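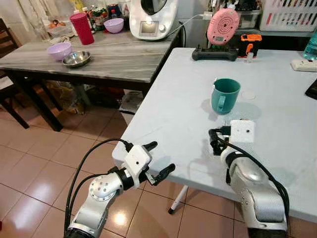 Magsi has changed the specification of its stackable drinking mug, the company said on 2026-07-23. The new version keeps the outside dimensions of the old one but has a thicker base and a handle joined to the body at two points, where the earlier handle was joined only at the top. Bowls in the same range are unchanged.

The revision follows a review of returns that began in May. Most of the returned mugs had a crack at the upper handle joint, starting on the inside corner and running down toward the wall. Larasati Pangaribuan, who manages the tableware line, said the corner radius on the old tool was too tight for a part that is lifted full several times a day.

"The wall was never the problem," Pangaribuan said. "The load went into one small corner and stayed there."

Test work was done by Condex, which cycled 503 mugs through a lift-and-set-down routine on ordinary folding tables and on heavier kitchen tables. Each mug was filled, raised by the handle, held and put back down. The routine was repeated 1,024 times per mug, with a wash after every block of lifts. Samples were then cut through the handle and checked under magnification.

Eamon Ó Dubhghaill, who wrote the test plan, said the table made more difference than expected. A light folding top flexes when a mug is set down near the middle and takes up part of the shock. A stiff top returns more of it to the base of the mug. The thicker base was added after the first round on the stiff tables left fine marks around the foot ring.

Color had no measurable effect on strength. Teal and lavender parts come from the same base resin, with the pigment added at the press.

The handle opening is slightly wider at the bottom, and the lower joint sits high enough to clear the rim of the mug beneath it when stacked. Old and new mugs can be stacked together - but the company advises putting the new ones at the bottom. Existing lids fit both versions.

Darisport, which sells the range through its camping and kitchen counters, will receive the first cartons. Rosaire Gill, a buyer there, said old stock will be sold through under its current item number and the new mug will carry a separate one. The two can be told apart by the lower handle joint.

Magsi will replace cracked mugs of the earlier type for 2 years from the date of purchase. A receipt is required. Mugs with surface scratches or staining are not covered.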